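Ekari Household Water Readings

Meter readings from 1428 homes in the Ekari and Orkimska districts, taken once a month. The set has 3912 rows, one per reading. Homes joined at different times, so the number of rows per home varies.

Files

readings.csv: home_id, district, month, liters, estimated
homes.csv: home_id, people, rooms, garden (yes/no)

Values are in liters. Readings marked estimated = 1 were filled in by the supplier when the meter could not be reached. There are 39 of these, all in Orkimska. Drop them if you need measured values only.

Known problems

Meters replaced in March restart at zero. The liters column is already corrected for this.

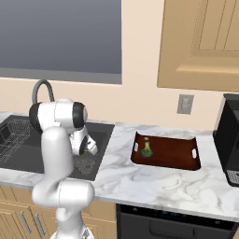

Kitchen, bathroom and outdoor use are not split. Any home above 2000 liters a day was checked by hand against the Pokov billing records and kept if the two matched.

License: CC BY 4.0. Please cite as Sabbagh Water Readings, version 2.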